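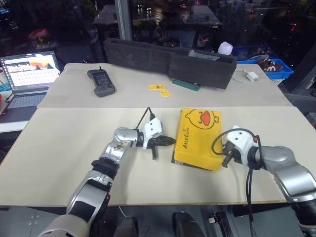
Fig. 1. Yellow pouch laid flat on the front table, dark brown flat item underneath.

Section 4: Setting out a pouch on a two-table packing bench

4 October 2021 — Sorin Filip
Reading time: 3 minutes

The Plallness bench guide used to give this job two pages and a diagram with arrows. Most of that was padding. The steps below are the ones that still made a difference after we had tried leaving them out.

Before you start

You need the bench, one flat pouch and one flat backing piece. Flumberg sells a "pouch alignment mat" for this purpose. We tried it for a month and saw no difference in the packing, so it has been dropped from the list.

1. Push the front and rear tables together. A seam will remain. The Olto fitting sheet claims it can be closed completely, but on our benches it never has been, so keep small items away from it.

2. Wipe the front table with a dry cloth. Sprays are said to make pouches slide better. They also leave a film.

3. Lay the backing piece on the front table, clear of the front edge. A pale surface makes it easier to see whether a dark backing piece is straight.

4. Place the pouch on top, printed side up. On the AutoDuck pouch that means the duck's face is showing, with its orange bill and two black dot eyes.

5. Line the pouch up by its edges. Do not use the printing as a guide: the AutoDuck lettering runs diagonally, and anyone who squares up to it will end up with a crooked pouch.

6. Press once in the middle with an open hand. Repeated smoothing is a habit people pick up from one another, and I have yet to see it improve anything.

Note: A corner of the backing piece may show beneath the pouch. Earlier editions called this a fault. It is harmless unless the pair has to go into a tight sleeve.

Caution: Keep cables off the pouch and the backing piece. A cable dragged across the table will take both with it.

Caution: Handheld controllers belong on the rear table. Do not use one as a paperweight, whatever the Mfaume leaflet suggests.

If the pouch will not lie flat

Turn it over, leave it under the backing piece for 30 minutes, then repeat from step 3. A warm room is supposed to speed this up, though we could not measure any effect. If it still curls, use another pouch.

Contact | © Plallness | Back to top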